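Most results in robot handling are still given as one number, the share of tries that worked. I think that number should come last, after a plain account of how each try went.

The Dirkcombe trial is my case. It logged 1401 grasps of thin, awkward things, and 900 were marked as good. Read quickly, the method looks middling.
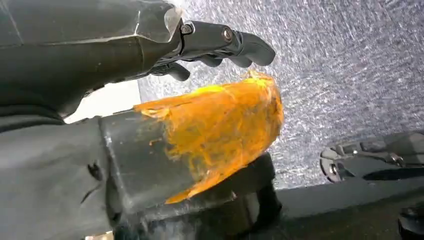
But "good" meant the object stayed off the table for 3 seconds. A soft sheet crushed on the way up scored the same as one lifted cleanly – and a careful hand that let go early scored nothing.
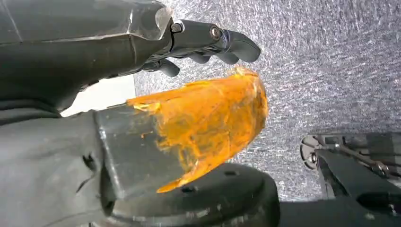

*Two arms and a crumpled orange object.*

Oláh scoring, used at Jorkalbridge since February, splits each try into approach, contact, hold and release. It is slower to mark. It also tells you which part of the method to fix, and a stiff card and a limp sheet go wrong at different stages.

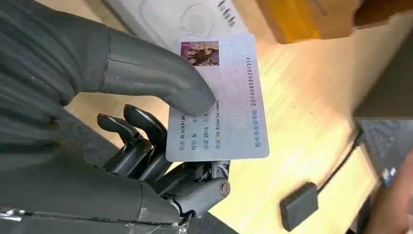 Drirkdale replied that small labs can't spare the hours, and that a single figure at least lets them compare their work with other people's. I accept the point about hours. I would still take 16 tries marked in full over hundreds marked pass or fail.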